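Kerbridge two-arm kit, is the bagging demo worth anything?

Posted by millrace_tom

We run a small mail-order shop and spend most of Saturday putting mixed items into bags. A Kerbridge reseller has quoted me 2898 for their two-arm bench kit, with a "bagging and sorting" package on top for 500. The demo has the arms working with toy groceries, a lobster and a fish and so on, out of a plastic tray and into a clear bag.

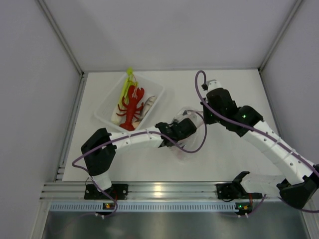
My trouble is that I don't sell toy lobsters. I sell buttons, yarn and flat packets of needles, and the sales page says "handles everyday items" without naming one. It also claims 3000 cycles between services. Has anyone had this kit longer than a trade show?

Elsie Lowther

We had one on trial through July. The arms are decent for the money. The package is a different matter. Ours came set up for their toys, and on our own stock it managed 70 bags in a full day, with me standing there to restart it. Thin plastic bags gave it the most trouble. Ask the reseller to run your needle packets while you watch, and don't take a video. We sent ours back and they did refund the deposit, after three emails.

jb_workshop

just get the Barros one, cheaper

parcelhound

I'd ignore the Barros advice unless he's used it for bags. Mine is fine for moving boxes and that's all I'd trust it with.

On the 3000 cycles, ask what they count as a cycle. Jillel told me one thing on the phone and the manual said each arm movement counted, so the first service came up fast. Get it in writing, and ask who pays for the cables. I'd leave the 500 package alone until they've bagged your yarn.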